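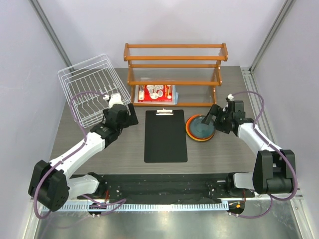
Is the white film left on dishes after they dry a detergent problem?

Usually it is hard water. The film is mostly calcium carbonate, left behind when the water evaporates, and it will form with no detergent present at all.

Print this page | E-mail this page

Thread on water hardness, following the supply change in Iluda. I have had the same question from several people, so the numbers and the method are set out in one place.

Hardness is the calcium and magnesium dissolved in the water. It is reported as milligrams per litre of calcium carbonate, whatever the actual salts are. The unit is a convention. It lets you add the two metals together.

Our old supply was soft upland water. The new one comes out of chalk at Grumell and reads 300 mg/l at my kitchen tap. Anything in that region is classed as very hard.

It is safe to drink. Hardness is a nuisance for pipes, kettles and glassware.

Two kinds matter. Temporary hardness is calcium and magnesium held with bicarbonate, and boiling removes most of the calcium part as scale. Permanent hardness is sulphate and chloride. Boiling leaves it where it is.

Kettle scale is therefore a record of the temporary part only. A clean kettle does not prove soft water.

Method. Take a 50 ml sample from the cold tap after running it for a minute. Add buffer to bring it to pH 10, then the indicator, which turns wine red. Titrate with EDTA until the last trace of red has gone and the colour is clear blue.

With 0.01 molar EDTA, each millilitre used is one milligram of calcium carbonate. My sample took fifteen. Fifteen milligrams in 50 ml is 300 mg/l.

Yevdokiia Hnatiuk repeated it on her own tap and agreed to within one division of the burette. Same street, same main.

Boil a second sample for ten minutes, cool it, filter it, make it back up to volume with distilled water and titrate again. The difference is the temporary hardness. The step people miss is making it back up to volume. Skip it and the boiled sample reads too high.

If you do not own a burette, paper strips will do. I tried Pikasell strips against the titration. They put my water in the top band and could not separate it from anything harder. Adequate for setting a dishwasher, no use for tracking changes.
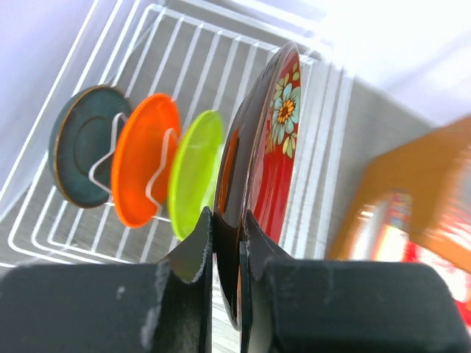

Grumell, 13/09/2025

Second half of the thread, written after a look round the pumping station. No change in the hardness of the raw water. The blending plant is due in November, and I will titrate again then.

On dishwashers. The salt goes to regenerate the ion exchange resin and never needs to touch the plates. Table salt with anti-caking agent is a poor choice. Set the hardness dial first and fill the salt second. Most machines here are still on the lowest setting from the old supply.

Rinse aid is a surfactant, usually with some acid. It makes the water drain as a sheet, so less is left to evaporate. It does not soften anything.

Washing by hand: hot rinse, drain on edge, and wipe the glasses if you care about spots. Each drop that dries in place leaves its own ring.

Removing existing film: citric acid in warm water, a few minutes, rinse. Keep it off marble and limestone, which are the same compound as the scale. Do not mix it with bleach.

If the film survives acid, it may be etched glass. That is damage to the surface and no product will reverse it. Soft water with too much detergent is a common cause, so some of the cloudy tumblers in Iluda will predate the new supply.

On softeners. Man-sik Cheon forwarded a quotation from Kong for a whole-house unit, £3,499 fitted. The chemistry is sound. The resin swaps calcium for sodium and needs salt for as long as you run it. Whether it is worth the money depends mainly on your boiler.

Have one unsoftened tap kept for drinking if you do fit one. Ask where the drain for the regeneration water goes. Man-sik's quotation left it out.

Magnetic clips for the pipe: I fitted one and titrated before and after. No difference in hardness. The sellers claim an effect on the form of the scale, which a titration cannot test, so I make no claim on that point.

Correction to an earlier post: I gave the boiling step as five minutes. It should be ten. Thanks to Su-bin Ha.

Readings from other streets are welcome. Please state the sample volume and the strength of the EDTA.

Print this page | E-mail this page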